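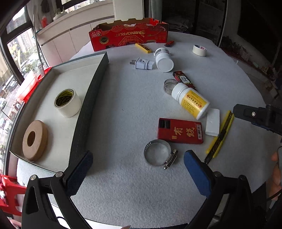 Moving out of a rental, who takes mixed small stuff?

Last updated: Sep 12, 2019

traditz

I have to be out of my apartment by the middle of October and I'm down to the junk drawer stage. The furniture is sold and the clothes went to the thrift store. What I have left is a lot of small odds and ends that don't belong together: half-used tape, plug adapters from old trips, batteries, empty bottles, cardboard fruit boxes, two extension cords, a bag of keys, and a clock radio that still works.

The building only has a trash chute and one paper bin. I don't want to throw everything down the chute, but I also don't have a car after the first week of the month, so driving to five different drop-off points isn't going to happen. Is there one place that takes most of this? And does the landlord get to charge me if I leave a box of usable things in the laundry room? The lease says "removal of abandoned items, $89" but doesn't say what counts as abandoned.

Jafri

Sort it into four piles before you look for a place to take it. Batteries first, because they can't go in the trash in a lot of areas and most places that take electronics want them separate. Put a piece of clear tape over the ends of anything lithium or 9-volt. Hardware stores and big office supply stores often have a battery box near the entrance, but call first.

Second pile is anything with a cord or a plug. Your county probably has an electronics day or a permanent drop-off at the transfer station. Adapters and extension cords usually count, but check the list on the county site. The clock radio you could give away in an afternoon if you list it for free and say pickup only.

Third is cardboard and bottles. Flatten the boxes. Fruit boxes are fine with paper recycling in my town if they don't have a wax coating. If you scratch the surface with a fingernail and it comes up like candle wax, it goes in the trash. Rinse the bottles. If your building has no bin for them, the grocery store or the city yard might.

The rest is trash. Old keys can go with scrap metal, but for one bag I wouldn't make a trip.

On the laundry room question, don't leave anything there. With that line in the lease I would expect them to charge it, and it would come out of your deposit. I lost $84 of mine over a shelf I thought I was leaving for the next tenant. Ask the manager by email and keep the reply. If they say yes in writing you're fine.

Also take pictures of every room when it's empty, including inside the closets and the oven.

rendivex

just throw it out, its one drawer

Sustia

Do you have a neighbor with a car? I paid mine in pizza and we did the county drop-off and the thrift store in one morning. The drop-off was open until 13:00 and the line was long by 11, so go early. They didn't take the batteries at the same window, you had to walk around to the paint and chemicals side.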